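How is sixth man decided for the all-league team?
Posted 22 May 2025

My son plays for Pranley in the adult rec basketball league. He came off the bench most of the season and scored 157 points, third on the team. The all-league list went up and he isn't on it, not even honorable mention. A guy from Kavavau with fewer points got the sixth man spot.

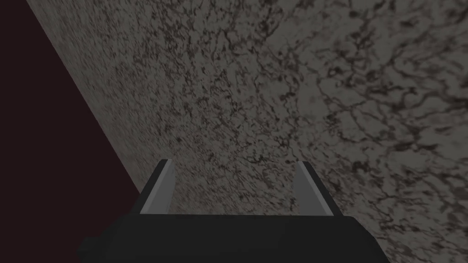
He missed two games in January with an ankle. Does that count against him? And is it the coaches who vote, or the league office? I looked through the handbook and only found the part about MVP.

hoopdad_pranley

Coaches vote. Each one turns in a ballot the week after the last regular game, and you can't vote for your own players. For sixth man the player has to have come off the bench in at least 10 games. Starts don't rule him out, but if he started the rest of the way he may have ended up short. Check the box scores and count the ones with no "S" by his name. Missed games don't count for or against.
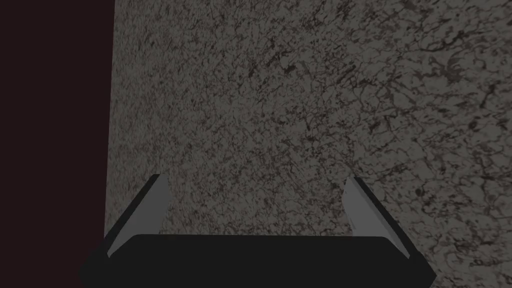
Ulico Recreation Basketball, Men's Division

Points aren't the only thing on the ballot. Coaches get a sheet with minutes, rebounds, assists and fouls. The Kavavau player had nearly 300 minutes, and I think that carried him. If you believe the bench games were recorded wrong, the team's coach can ask the office to fix it. A parent can't file that.

baseline_Ron 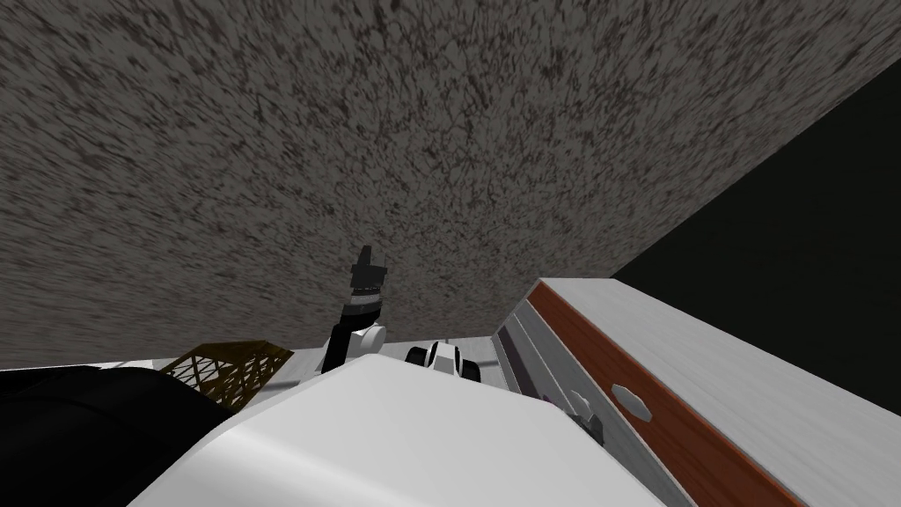
Mohmand22

same thing happened to us last year, coach forgot to send the ballot in. ask him if he sent it. also they only list the top 20 players so there might be more votes you dont see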